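Right, I promised a few of you I'd write up how I did the tile-effect covering on my worktop, so I've finally sat down with a cuppa to do it. It's a nice weekend job if you're renting, or if you're like me and can't face the dust and noise of real tiling (I've done it once, in the old flat in Weddale, and I was finding grit in the cutlery drawer until May).

What I used was a roll of printed sheet in a green tile pattern. Mine came from Potska, the odds and ends shop by the station, and the label called the colour Weddale Mint, which tickled me. You can get similar stuff all over the place. Go for one with a bit of a grainy look to it if you can, as I find the very flat, shiny ones show every smear.

You'll also want a metal ruler, a craft knife with fresh blades, a soft pencil, masking tape, low-tack double-sided tape, and an old bank card with a tea towel wrapped round it for smoothing. My knife is a Kramer I've had for years and it's still going strong.

First job, clear everything off and give the surface a proper wash. Washing-up liquid in warm water, then wipe it again with plain water, then leave it alone. I went off and did the garden for an hour. Any crumbs left under there will show as little bumps and they'll drive you mad every morning while the kettle boils.

Next, unroll the sheet face down on the floor and put some books along the ends. Mine had been rolled up tight and wanted to spring back at me, so I left it overnight. If you're in a hurry 30 minutes under something heavy is better than nothing.

Now for the measuring! Do the depth at both ends and in the middle. My wall wanders in and out quite a bit (it's an old house, they all do it) and if I'd only measured once I'd have had a lovely wedge-shaped gap at the back. Write the numbers on a bit of masking tape and stick it where you can see it. My longest side was 1166 mm and I cut it 20 mm over, which gave me enough to trim off at the end without wasting much.

Start laying from the wall. Line up one of the printed grout lines with it, tape the sheet down with masking tape in a few spots, then stand well back and look along it. Your eye picks up a wonky line far quicker than a ruler does. Mine took four goes - lift, nudge, tape, swear, repeat.
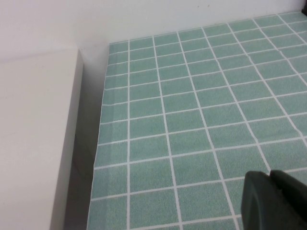
Looking across towards the wall, with the trimmed side on the left.

Once you're happy with the back edge, fold the front half over on itself, run your double-sided tape along the bare worktop, peel the backing and lower the sheet down slowly, pushing outwards with the bank card as you go. Then do the same with the other half. Short strokes from the middle, and don't press too hard or you can leave marks in the pattern.

The sides come last. You've got two choices here. You can shift the sheet along so that you end on a whole tile at one side, or you can let it cut through the tiles wherever it falls. I went for the second. Part tiles at the edge look quite natural to me, as a real tiler would have to cut a few as well. If you're fussier than I am, work it out on paper before you tape anything.

For the cut itself, hold the ruler down firmly and go over the line three or four times with light strokes. One big heavy one will wander, and then you've got a wobble you can't put back. Snap off the blade tip and use a new bit for each side. If you do get a slightly wavy edge, a strip of fine sandpaper rubbed downwards will take the worst of it off.

As for looking after it, a damp cloth is plenty. No scouring pads, and always use a trivet for pans, please. If a corner starts lifting, warm it gently with a hairdryer and press it back with your thumb. I also keep the offcuts in a drawer for patching. A neat square cut along the white lines can go straight over a scratch and you'd be hard pushed to find it.

The whole lot cost me nearly 61 pounds, and that's with the new blades and a second roll I ended up using to line the shelves in the larder. I'm doing the windowsill next, if I can find somewhere else to put the geraniums.

Plikano uses cookies to remember your settings and to see which pages get read. By carrying on you agree to this. Accept | Manage cookies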